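Moving the parents' contact list from Bolano to Kera, some families receive nothing
Forum: School apps and websites > Messaging and notifications

elias_h
Good evening to all. I look after the parents' app at a school with a primary and a secondary part, and we are in the middle of changing from Bolano to Kera. The app itself is fine. The home page has our colours, the buttons are where parents expect them, and the office can publish a notice without calling me. My problem is with the contact list.

I exported everything from Bolano as one file and it had 2802 contacts. After the import, Kera shows 2637. There was no error message, only a green line which said that the import was finished. I noticed it because the secretary of the primary part told me that two mothers did not get the notice on the uniform sale, and when I searched for them in Kera they did not exist.

I read the Kera help page on imports two times. It says that duplicates are "merged where appropriate". I don't know what is appropriate for them. Has anybody made this same move, and did you find out what the rule is?

I must also say that we have three languages in our families, so names are written in different ways in different years. Perhaps this matters.

Elias Haddadin

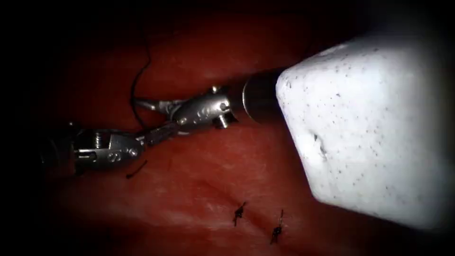
Suha Geagea
The rule is the phone number, Elias. Kera takes the phone number as the identity of the person, and the name has no importance at all. If a mother and a father gave the same mobile when the child was registered, Kera makes one contact from the two and keeps the name of the row which came last in the file. So your two mothers are probably inside, but under the name of the husband. Search by number and you will see.

Bolano was using the e-mail address, and for this reason it never happened to you before.

parentsdesk
I agree with Suha on the phone number, but I would not say that the name has no importance. In our school two brothers from the same family were teachers and parents in the same time, with one landline between them, and Kera kept both. Support told us it was by reason of the role. A contact with the role "staff" is never merged with a contact with the role "parent".

Suha Geagea
Yes, correct, I forgot the role. For parents with parents it is as I wrote.

elias_h
Thank you both, this was very quick. I searched by number and one of the mothers is there, under the name of her husband, exactly as you said. The other one I still cannot find, neither by name nor by number.

Now my question is a different one. If the two are one contact, who gets the push notification? The mother has the app on her phone, and the father has also the app on his phone, but Kera thinks they are one person with one login.

slow_bell
The one who logged in first. The second one gets a code by SMS, the code goes to the shared number, and then they have to call each other to read it. We had this the whole of April. Parents became quite angry and I understand them.

My opinion is not popular here, but I would go back to Bolano for the messages and use Kera only for the calendar. It is possible to have two. You put a button in the Kera menu which opens Bolano, and parents don't care what is behind the button.

parentsdesk
They care when they need two passwords. I would be really careful with this advice. We had two systems for one school year and every week somebody in the office published the notice in one and forgot the other. The parents lost their trust in both and went back to the paper in the bag.

slow_bell
With a good office it works. Ours works.

parentsdesk
I am happy for you. Elias asked how to repair an import, though, and your answer is that he should not import.

slow_bell
I answered what I would do in his place. He is free to do something else.

k.marten
May I come back to the missing mother. Elias, look if the number in the Bolano file starts with two zeros or with a plus sign. Some years ago Bolano changed the field, and old records have the zeros and new records have the plus. Kera accepts the plus. With the zeros it accepts the number only if the country column is filled. If the country column is empty, the row is skipped, and the green line appears all the same.

We are a small school, so I could go through the file by eye. I sorted the column from A to Z and all the numbers with zeros came together at the top. It took me one afternoon, with the radio on. In your case I would use the replace function of the spreadsheet, but please set the column to text first. If it stays as number, the plus disappears when you save, and you are again at the beginning.

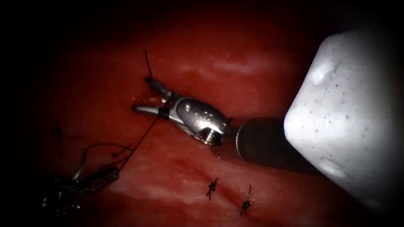
There is one more thing with the same column. If a family gave two numbers and the office wrote both in one cell with a slash in the middle, Kera reads only up to the slash. It is not wrong, but the second parent is then not in the system and you will find no trace of them in any report. I asked Kera if they can show a warning for this. They answered that they noted my wish.

elias_h
k.marten, you are right, it was the zeros! I found 103 rows with zeros and without country. The rest of the difference are then the merged couples, I suppose. I did not expect two different causes for one problem.

Before I import again, can somebody tell me in which order to do it? I am a little afraid that I get everybody twice, and that 2802 families' phones start to ring on a Sunday with "Welcome to our new app".

Suha Geagea
They will ring, if you don't switch it off. Let me write the order which I use. I have done this for our school and then for the school of my sister, and the second time was without tears.

1. In Kera, open Settings, then Messages, and switch off "Greet new contacts". It is on by default. Do it before anything else and then log out and log in again, and look that it is still off.

2. Export what is in Kera now, also if you think it is wrong. Keep the file with the date in the name. If the second import goes badly you can at least return to today.

3. In the Bolano file, repair the phone column. Set it to text, change the zeros to the plus, fill the country. Cells with a slash you separate in two rows, one for each parent, with the same child code.

4. For the couples with one shared number, ask the office to get the second number. Don't invent a number, not even for one day. I know a school where they put 1 at the end to make the numbers different, and a stranger received the messages on a school trip.

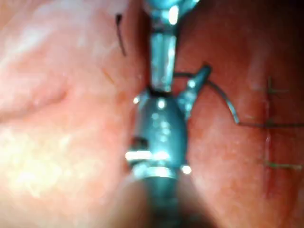
5. Import only ten rows first. Take them from different classes, and choose at least one couple and one teacher who is also a parent. Open each one and look at the child code and the role.

6. Import the full file with the setting "Update existing". If you choose "Add", you get everybody twice, as you are afraid.

7. Send one short test notice to the staff group only. Keep the title under 70 characters, or on older phones it is cut and the teachers will write to you that the app is broken.

8. Switch the greeting on again only when the new school year starts.

If you have a class list on paper, keep it near you during step 5. It is faster than to look in the old system.

parentsdesk
Very good list. I would change one thing: I would put step 4 after step 6. The office needs weeks to collect the numbers, and in this time the other families are waiting for nothing.

Suha Geagea
I thought about this also. But if you import the couples with the shared number, they are merged, and to separate a merged contact you must delete it and the message history is gone. For me the history is important, we had once a discussion with a family if they were informed or not.

parentsdesk
Then leave the couples out of the file completely and import them at the end. In the meantime the office sends them an e-mail.

Suha Geagea
Yes, with this I can live.

slow_bell
So for some weeks you have two systems, the app and the e-mail. I only mention it.

k.marten
For some weeks, slow_bell, and for a small group. It is a different thing from a whole year.

By the way, does anybody here use the Dabbas connector for Kera? It is supposed to read the contacts directly from the register of the school, without a file. I have seen the price and I closed the page again, but if it avoids all this, maybe it is not so expensive.

ninefold
We have Dabbas. It is good with classes and timetables. With phone numbers it does the same as the import, because behind it is the same Kera. If the register is not clean, you get the same mistakes every night automatically. I would first clean and then decide.

There was also a notice from the user group which belongs to this subject. I copy it from their page, as it is not easy to find.
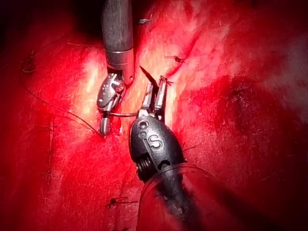

Zilimlow, 5 July 2020
The Kera user group for schools has collected the questions of its members on importing contacts. Two changes were requested from the producer. The first is a list of skipped rows after each import, with the reason for each row. The second is a question before two parents are merged, so that the school can refuse. The producer has agreed to the list of skipped rows and will say later when it comes. For the second request there is no answer yet. Schools which plan an import during the holidays are advised to make a copy of their contacts first and to switch off the automatic greeting. Members who want to add their own case may write to the group until the end of the holidays.

elias_h
Thank you, ninefold, I did not know that there is a user group. I will write to them about the green line.

I have now done steps 1 to 3 and also 5, with ten rows. Nine were correct. The tenth was a teacher who is also a parent, and he came in only as a parent, so I had to put the role by hand. parentsdesk, was this the same for your two brothers?

parentsdesk
Yes. The role column must say "staff;parent" with a semicolon and with no space. With a comma it takes only one of them. It is written in the help, but under Timetables, don't ask me why.

elias_h
I had a comma. I change it and try the ten again tomorrow, and the full file when the office has given me the list of the couples.

Suha Geagea
And the greeting, is it off?

elias_h
It is off. I looked three times.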